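Home | News | Products | Events | Contact

Graltero offers table robot kit by subscription

09/02/2022 - The Lundamthorpe company Graltero has opened orders for Plorside, a rental kit for teaching a robot arm simple kitchen tasks.

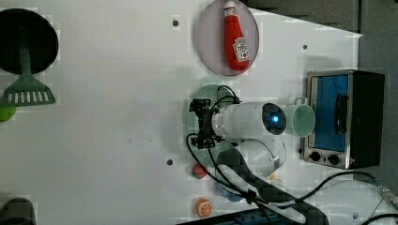 Severyn Demchenko thinks the price is fair for a small lab, but he wrote to us that he would like "a shorter contract, because students change every term." The kit costs 1,246 dollars for the first month and 308 dollars for each month after. The smallest contract is 90 days.

Graltero says that setup takes about 80 minutes and that support by phone is included. The software is made by its partner Iyer. Delivery of the first kits is planned for June.

Contact the editors | Copyright 2022 | Back to top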